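Shared Tables: Cloths, Smudges and Wiping Habits
Student project report, Clalstead College
23 November 2025

1. What we looked at

Our project is about how a large shared table gets wiped down. We picked the big white table in the open-plan room at Mitmont, where many people work in a day and leave their things on it. The questions were how a cloth should be held, whether a folded cloth does better than a bunched one, and how to deal with the items that stay on the table while it is being cleaned.

We used blue cloths from Gutby, bought new and washed once before the first session. Dark, shiny surfaces were treated separately from the white tabletop, as smudges are much easier to see on them. 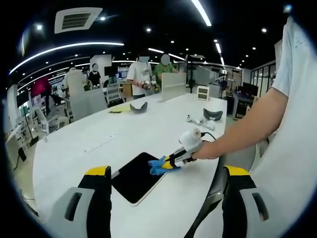 Holding the cloth bunched up was the most common habit. People take it out of the drawer, close a hand around the middle and start. The trouble is that a bunched cloth touches the surface in a small patch. The blue one is crumpled like this on the tablet, covering the upper right part of the screen and leaving the rest of it bare, so a full wipe takes many short passes. The creases also drag lint along with them.

2. Method

Each trial used one dark surface. We put fingerprints on it, wiped it either with a bunched cloth or with a cloth folded in quarters, and then counted the smudges left under the ceiling lights. A trial lasted 60 seconds. We did 103 trials, switching between the two ways of holding the cloth so that one person would not get tired on the same method.

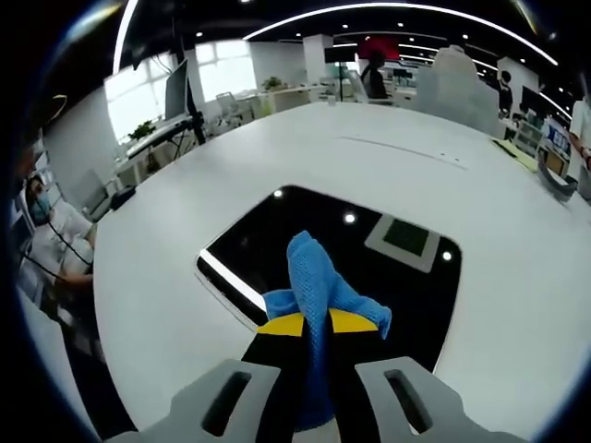 Light turned out to matter more than we had planned for. Reflections on a black surface hide smudges from one side and show them from the other. After the first session we changed the rule so that the surface was checked from two sides before a count was written down. The counts from that first session were thrown out and the trials were done again.

3. Preparing the cloths

Washed cloths came back creased. We folded them while they were still a little damp, and the ones that had dried with hard creases were pressed flat on a pad.
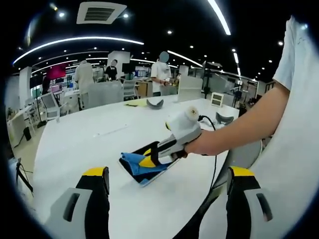
Does a cloth need to be pressed before it is used for wiping?
For everyday cleaning it does not. Pressing made the folded cloth easier to keep flat, but smoothing it by hand was enough for most trials.

4. Results

The folded cloth left fewer smudges in most trials. It also had clean sides to turn to. With the bunched cloth, people kept using the same dirty patch without noticing.

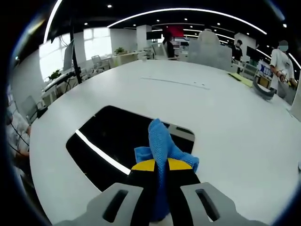 Corners and edges were the exception. A bunched cloth has a peak that can be pushed into a rounded corner, and here it did as well as the folded one or better. Boateng's cleaning guide, which our course uses, suggests folding for every surface, and we would change that for inset panels and seams.

5. Problems and next steps

We did not measure how hard anyone pressed. Only six cloths were used, all of the same type, and they got softer with washing. We would like to repeat the trials in March with a smoother cloth and with the table cleared first.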